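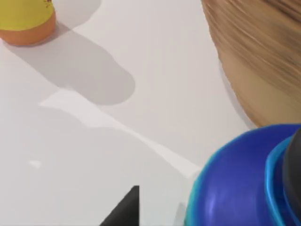
Notebook, November, holiday lets and second homes desk

Went back over the Gullero brochure this morning with the listing text open next to it. Still not convinced. The brochure says the village has "all-year appeal" and the only evidence given is a sunshine figure, with no source and no month attached. I've crossed it out of our draft until someone can show me where it came from.

Distance to the sea: brochure says 5 minutes. On foot, by car, downhill? The map they sent has no scale. Measured it against the public map and the straight line runs through a quarry.

Running costs are worse. Herside quote 2,000 a year for the shared pool, gardens and "general upkeep", and then on page 21 the same upkeep turns up again as an extra. Either it's charged twice or page 21 is left over from last year. Have written to ask. Past form suggests the reply will be another brochure.

Okabe sheet is better, if dull. Gives winter bus times, says which shops shut out of season, admits the road floods. I'd sooner send a buyer there on that sheet than to Gullero on theirs, though I haven't checked the bus times either, so don't quote them yet.

Rental income: two different figures for the same flat, both labelled typical. Used neither.

To do
- get the lease wording, the full one
- ask what happens to the water supply in August
- take "home from home" out of all our drafts, it's in 2 of them already

4.40 pm. Herside rang. They'll "look into" page 21. Left the entry open.

Recent entries
Drundis: who owns the access track?
Okabe winter notes, first pass
Service charges, what we ask for
Wording we no longer use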